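The Condiment Basket
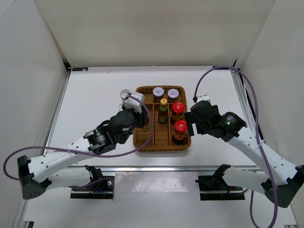

Tanvir Sultana bought the basket in February, the winter after her mother moved in, and for most of a year it did what she wanted. It was brown wicker with a braided rim, one wide compartment along the back and three narrow ones in front. The two small jars with the pale lids went in the wide part, side by side. The bottle with the yellow cap had the middle slot to itself, and the two red-lidded jars stood one behind the other on the right. Tanvir liked being able to carry the whole thing from the counter to the table in one trip.

Her mother did not like it.

"I can't find anything," she said.

"It's all in one place, Ma. That's the point of it."

"At home it was in the cupboard."

"This is home."

Her mother didn't answer that. She took one of the red-lidded jars out, used it, and put it in the cupboard over the stove, where she had to stand on the stool to reach. When Tanvir got back from work she found the gap and moved the jar back. They did this for several weeks without talking about it.

Tanvir worked at Zirketti, in the billing office, and was gone from a little after seven until almost six. She left lunch in the refrigerator with a note. Her mother ate the lunch and kept the notes in a drawer. She had filled one drawer already with rubber bands, bread clips and the instructions for appliances they no longer owned, and the notes went on top of those.

On Jan 11, 2019, the heat went out in the building. Tanvir got a call from her mother at work, which was unusual, because her mother thought calls to an office cost the office money.

"It is 59 degrees in the kitchen," her mother said. "I am only telling you."

"Did you call the landlord?"

"I called. A girl wrote it down."

"Put on your coat. I'll come home early."

She took the bus that ran along Witwood Avenue and got home at four. Her mother was in the kitchen in her coat and a wool hat with the oven on and every burner going. There was a pot of rice and a pot of lentils, and she was frying onions. Mrs. Selvanayagam from across the hall sat at the table in her own coat, with a blanket over her knees.

"She has no heat either," said Tanvir's mother. "So I said come and sit by the stove."

"My son has a space heater, but he keeps it in his car," said Mrs. Selvanayagam. "Don't ask me why it's in the car."

Tanvir hung up her bag and kept her coat on. The windows had steamed over. She got down three plates and asked what she could do, and her mother told her to cut a cucumber.

They ate at five, which was too early, but it was ready and it was hot. Mrs. Selvanayagam tasted the lentils and said they were very good and needed something. Tanvir saw her mother's face change. She expected an argument. Instead her mother got up, went to the counter, picked up the basket with both hands and set it down in front of their guest.

"Take what you want," she said. "It's all in one place."

Mrs. Selvanayagam went through it slowly. She took out one jar after another, held each at arm's length to read the label, and put it back. When she came to the bottle with the green label on the left side she opened it, smelled it, and tipped some onto the edge of her plate.

"Where do you buy this one?"

"The Clanon market," said Tanvir's mother. "Not the big one. The one by the post office. The big one charges more."

"How much more?"

They talked about prices for the rest of the meal. Mrs. Selvanayagam had once paid $2.82 for a bunch of cilantro that was mostly stems, and she had gone back with it the next day. Tanvir's mother wanted to know what the man had said. He had given her another bunch, also mostly stems. Tanvir washed the plates while they went on. The hot water still worked, and she kept her hands in it longer than she needed to.

The heat came back a little after eight. The radiator knocked and then hissed, and Mrs. Selvanayagam folded the blanket and said she should go and see if her own was running. At the door she and Tanvir's mother made a plan to walk to the market on the next dry morning. Mrs. Selvanayagam had a cart with wheels.

When she had gone, Tanvir's mother took off the hat and turned off the oven. She picked up the front red-lidded jar and looked up at the cupboard over the stove. Tanvir was drying a pot and kept drying it.

"This one is nearly finished," her mother said. She put it back in the basket, on the right, in front of the other. "Write it on the list."

Tanvir wrote it on the list. Her mother read it over her shoulder, told her she had spelled it wrong, and went to bed with her coat laid over the blankets in case the heat went out again.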